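Timestamps, Again

Sep 13, 2021

Most of my summer went into the sync layer of Casomell, our logging and replay tool for two-gripper demonstrations. Each gripper has its own camera, and a third camera sits at head height. Three streams, three clocks. Until July we aligned them on arrival time at the host, and that put the wrist views up to 121 ms behind the head view.

The test task is small: a keychain, a plush toy and an oval tray on a white tabletop.

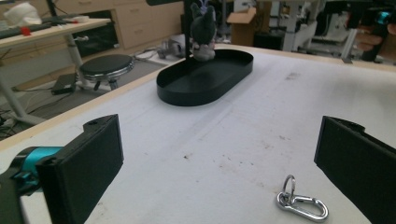 Gripper view, keychain between the fingers, tray behind it.

Arrival time is a bad clock. It includes exposure, encoding and whatever the USB stack felt like doing. Yufang Liang moved stamping to the start of exposure and fits an offset and drift per device over a 5 second window. The fit runs in a separate process, so a stall there no longer drops frames.

Next problem: gripper pose. The tracker loses features when a finger pad fills a large part of the view. We now mask the fingers before feature extraction, with one static mask per opening width, interpolated.
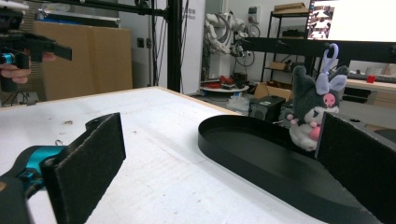
Fingers spread wide. Both pads get masked before tracking.

Masking cost us 900 lines of calibration code I would like to delete. Ruoxi Dong wants to replace it with a learned segmenter. I want to see its latency first.

For a cross-check we use the dotted plates on the grippers, seen from the head view. When the plate pose and the wrist pose disagree beyond a threshold, the replay tool flags the segment and the planner never trains on it.

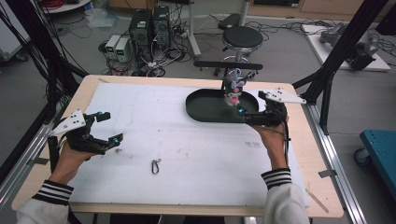 Head view with both dotted plates, toy just above the tray.

Of 276 recorded episodes, most of the flagged segments had one plate turned nearly edge-on. The threshold should depend on plate angle. It is still a constant in the config file, and that is the next ticket.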